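How I Keep a Migraine Diary (and Stick With It)

I kept terrible notes about my migraines for years. "Bad one after lunch" isn't much use when your doctor wants to know how often you're taking your rescue meds! So last May I came up with a setup that takes me 3 minutes a night, and I've kept it going ever since.

First, pick one place to write. I tried an app called Flesus and liked it fine, but I kept ignoring the reminders, so I went back to a paper notebook on the nightstand. Whatever you'll open when you feel lousy is the right one.

Next, draw five columns: start time, end time, pain from 0 to 10, what you took (with the dose), and anything odd about the day. My entries look like this: "2:15 pm, 6 pm, 7, ibuprofen 400 mg, skipped breakfast."
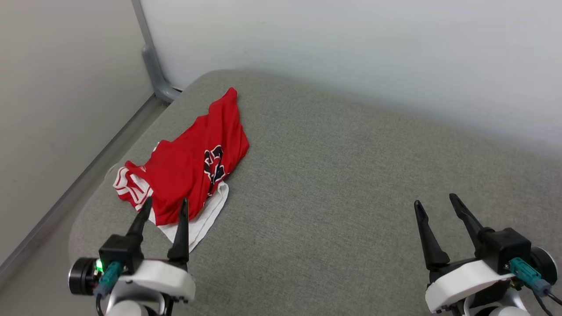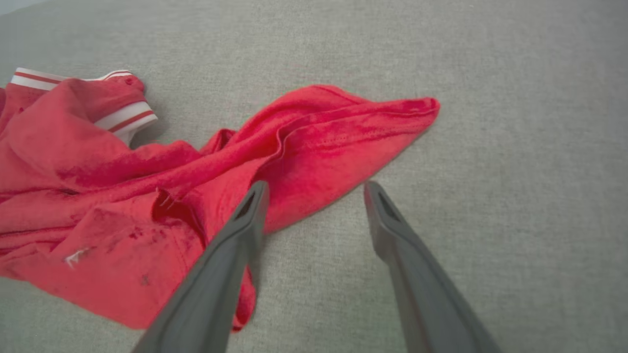 Write down the good days too, even if it's only a check mark. I skipped them at first, and my friend Mawar Ngui (she's had migraines since high school) told me to go back and fill in what I could. She was right -- without them I couldn't tell a clear week from a week I forgot.

Then, the night before an appointment, add up your headache days and your medicine days separately. Put both totals on a sticky note on the cover and hand the whole thing over. And call sooner if a headache is sudden and severe or feels different from your usual ones -- don't wait for the notebook to fill up.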